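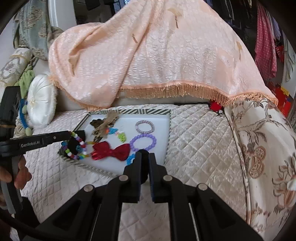

Beads and a red bow at the craft tray.

Handout 4: When Someone Is Missing - The First Day and After

Welcome back, everyone, and thank you for such a lively talk last week. I know this is a heavy subject, so please step out for some air whenever you need to.

We left off with the first phone call. Please do not wait a full day before making it. I still meet kind, sensible people who believe there is a waiting rule, and they sit by the window for hours when they could be talking to an officer. Have ready a recent photo, the clothes last worn, any medicines, and the last place the person was seen.

Our practice case is the town of Kesska, population 735. A grandfather leaves the Tivlow bus stop on foot and does not get home. In your groups, work out who calls whom, and who stays at the house (somebody must!). Then mark the first search area on the Fothergill Road map, which is on page 113 of your reader.

A word on flyers. The family in our case prints 1000 of them before anyone checks the phone number - and one digit is wrong. Read it aloud to a second person, then dial it. Use one clear face photo, large type, and a police number, never the family's home line.

Now, about sharing online. People mean well, they really do, but guesses and hunches pile up fast and can bury the one tip that matters. Pass on the official post as it is written, and take yours down once the person is found.

For next time, read the Drando chapter on looking after the family in the long weeks that follow, and bring a draft flyer. We meet in Room 501 again.

February 2018

Shares 12 | Comments 3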